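Who Gets to See the Report Button? My Project on School Phone Rules and Student Privacy
Jan 26, 2025

I picked this topic because of my little brother. His middle school sent home a six-page "Device and Conduct Agreement" at the start of the year, and my mom signed it in the car without reading it (sorry, Mom). When I read it later I found a line saying the school could "inspect the contents of any personal device" if a staff member thought a rule had been broken. Any device, any rule! That seemed like a lot to me, so when we had to choose a question for our law and policy unit I already had mine: how much can a public school search a student's phone, and do students know what they've agreed to?

I thought this would be a quick one. I was going to look up the law, write it down, and be done by the second week. Ha.

What I found out first

The starting point in the United States is a Supreme Court case from 1985, New Jersey v. T.L.O., about a purse. The court said the Fourth Amendment does cover searches by public school staff, but that a school doesn't need a warrant or probable cause the way police usually do. The search has to be reasonable when it starts, and it has to stay reasonable in how far it goes. Then in 2014 there was Riley v. California, where the court said police generally need a warrant to look through the phone of someone they've arrested, partly because a phone holds so much of a person's life. Riley isn't a school case, though. So you have one case about schools but not phones, and one about phones but not schools, and lower courts have been working out the space between them ever since. Some states have added their own laws on top, and I spent a whole evening reading California's, which I mostly understood by the third try. 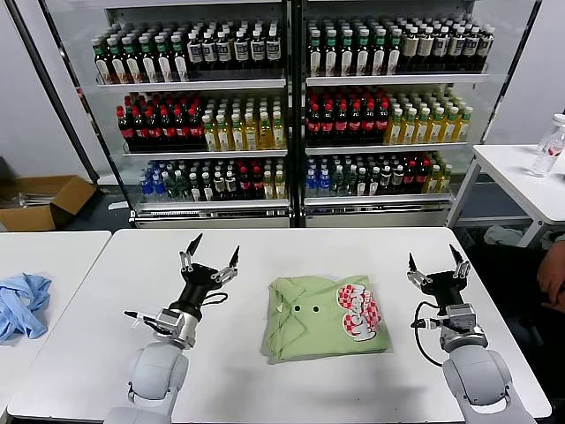 My favorite part of the reading was the bit about scope, meaning how far a search can go once it has started. If a teacher sees you texting in class, does that make it okay to open your photos? What about your messages from last summer? I kept trying to explain this to people and getting blank looks, so I came up with a comparison using clothes. Say a light green polo shirt is lying on a white table, folded up neatly. Anybody walking by can see it's a green polo, and looking at it isn't a search of anything. Unfolding it to see whether there's something tucked inside is a different act, and you'd want a reason first. A phone with its screen lit up on a desk is the folded shirt, and scrolling is the unfolding. Lucero Sánchez, my project partner, said a shirt doesn't have your bank app in it, and fine, she's right, but it worked on my grandmother.

How we did the survey

Lucero and I wrote a short survey about the agreement and handed it out on paper during advisory. We didn't ask for names. We got 42 of them back, and we threw out any where the person had only answered the first question or had drawn on it instead (there was one very good horse).

The questions were:

Did you or a parent sign the device agreement?
Did you read it before it was signed?
Do you think it lets staff look inside your phone?
If a staff member asked you to unlock your phone, what would you do?
Have you ever used the online form to report a privacy problem?

That last one is where the title comes from. Our district uses a student portal called Plimis, and there's a report button in it for things like harassment, stolen passwords and somebody posting your picture. I'd never seen it. It's under Account, then Help, then a second Help, and on a phone you have to scroll past the lunch menu to get there.

What came back

Of the surveys we kept, 27 people said nobody in their family had read the agreement before signing. That was the number I expected to be high, and it was. The one that surprised me was the unlock question. Most people wrote that they'd just do it, and a few added things like "I have nothing to hide" or "it's faster." Only a handful said they'd ask why, or ask to call home. Hardly anybody had used the report button, and several people wrote "what button" in the margin.

I should say what's weak about this. It's one school, and it's mostly people in our own grade. The wording of question three was also kind of leading, which Mr. Benavides pointed out after we'd already printed everything. (Jhosep Benavides teaches our unit, and he wrote "who decides what 'inside' means?" on my draft in very large letters.) If we run it again in April I want to show people the real sentence from the agreement and ask what they think it allows.

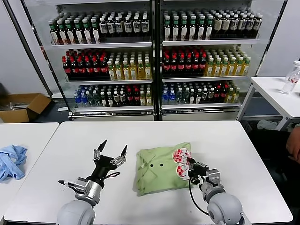 Chambi High School | Law and Public Policy Club | Student Reports

The rewrite

For the second half of the project we tried writing a better paragraph. The agreement is over 3,000 words long, and the part about searches is one sentence near the end, right after the rule about chargers. Ours came out at 70 words, and here it is:

"Staff may ask you to put away or hand over your phone. Staff may look at what is on it only when they have a specific reason to think it holds evidence that you broke a school rule or the law, and only at the parts connected to that reason. You can ask what the reason is. A parent or guardian will be told the same day. Every search is written down."(Okay, it's 72 now. "Or guardian" went in after I'd typed that, and it's staying.)

We had a long argument about "specific reason." Lucero wanted "good reason," on the grounds that sixth graders will be reading it too. I thought "good" was too easy to stretch, since everyone believes their own reasons are good. We asked some people at lunch and they split pretty evenly, so we kept mine and she got to choose the font.

The other thing we went back and forth on was consent. If a student says "sure, go ahead" and unlocks the phone, is that a real yes? With an adult standing over you who can send you to the office, I don't think it always is. I couldn't find one clean answer for schools, and I'd rather say so here than pretend. We left consent out of the paragraph and put it on our list of questions for the district.

What's next

We've sent the rewrite and the survey results to the district office and asked for a few minutes at a policy meeting. No reply yet. I've also asked whether the report button can move to the first screen of Plimis, above the lunch menu, and Lucero is making a one-page handout in English and Spanish that shows where it is for now.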